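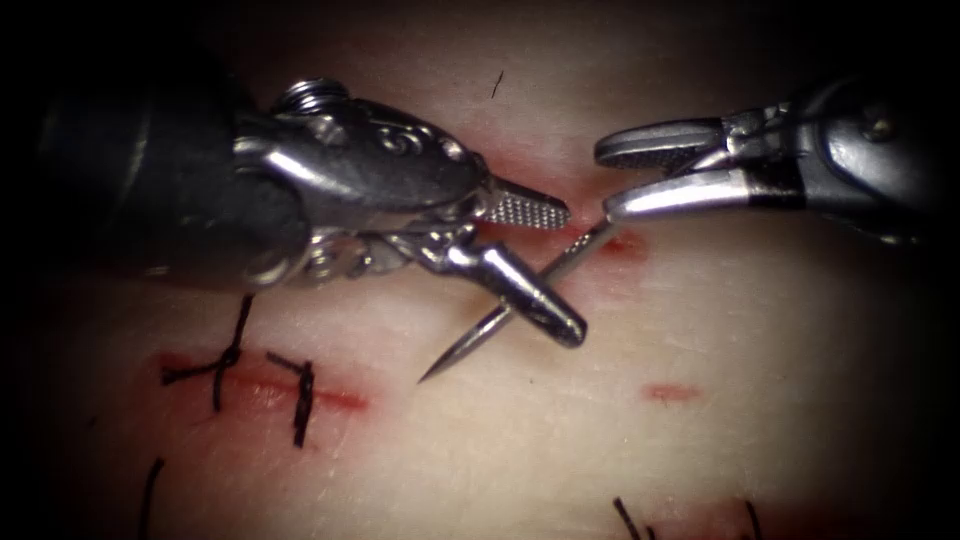
Suturing on a synthetic pad with two instruments.

Most argument over standards for robotic suturing is about the machine: force limits, stop times, who signs off the software. I think we should spend more of it on the practice pad. At present a lab can report a completed stitch without saying what it counts as complete, and a reader at another lab has no way to check.

The Gulham draft, sent out for comment in June, runs to 31 clauses. Only 2 of them deal with the finished work. Both ask for "adequate closure" and leave it there.
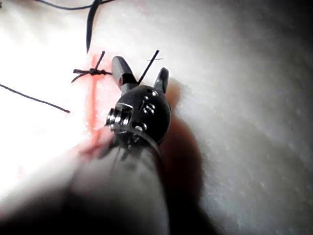 What a log should record

Ralport's test log has a box for time and a box for pass or fail. Nurier's adds a comments field, usually blank. I would require tail length, the spacing between stitches and the state of the pad at the start of each trial. I would also require failed attempts to be kept in the file. When Raptis published 242 trials, it left out the abandoned ones, and the rate it quoted can't be compared with anyone else's.
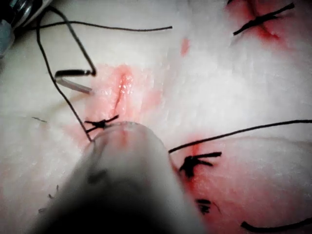 My own preference is for a rule on reused pads. A fresh pad and a worked one are different tests, and the draft treats them as the same. Once there are several knots on the surface, with red staining around them and thread ends lying about, a camera has more to sort out before the next stitch. Labs should state how many closures a pad already carries, and replace it at a fixed number. The cost is small and the clause would fit in two lines. Comments on the draft close on Thursday.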